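Where the water cup lives

I drink more water when the cup is in front of me. When it goes back in the cabinet I forget about it until dinner. So for most of May I have been trying to give the cup a fixed spot, along with the few other things that pile up on a table during the day.

The basket was the first step. It is black wire mesh, rectangular, open at the top, and I bought it at Okcombe for 13 dollars. I looked at a bamboo tray from Endari too, but a tray collects crumbs and a mesh basket lets them fall through. You pick the basket up and wipe under it.

The cup is a stainless steel tumbler with a flip-up tab on the lid and a short straw. It holds 20 ounces. I had a bigger one before and it was too heavy to carry around full.

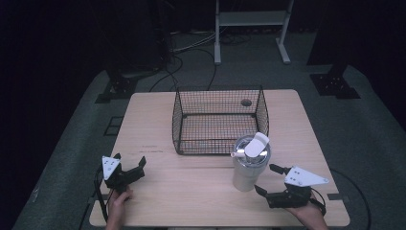

My rule for the first week was that everything had to go in the basket at night, cup included. That lasted four days. The cup is tall and I kept tipping it on the way in, and straws leak when they tip. Now the basket is for keys, mail and the phone charger -- the cup stands next to it, on the right, where I can reach it.

Washing is the other half. The lid comes apart and I do the straw with a thin brush every evening. If I skip two days it starts to taste like old tea, even though I only put water in it.

Then there is the tabletop. It is light wood and it shows everything. There are dark scuff marks on it, running along the grain, and I have not settled what to do about them. Dish soap did nothing. I rubbed one corner of the worst mark with a damp cloth and baking soda and it may be a little lighter, or I may want it to be. Sanding is possible, but then the whole top has to be done so the color matches.
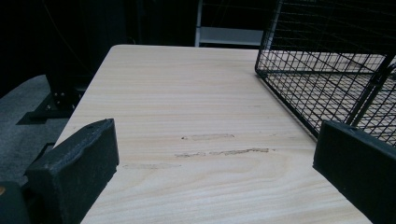

Rahel Haslinger wrote in to say that she would try a plain white eraser before anything with grit in it, always going with the grain, and that baking soda left a dull patch on her own table that took a coat of oil to hide. I have an eraser in the desk drawer, so that is next. The baking soda is back in the kitchen.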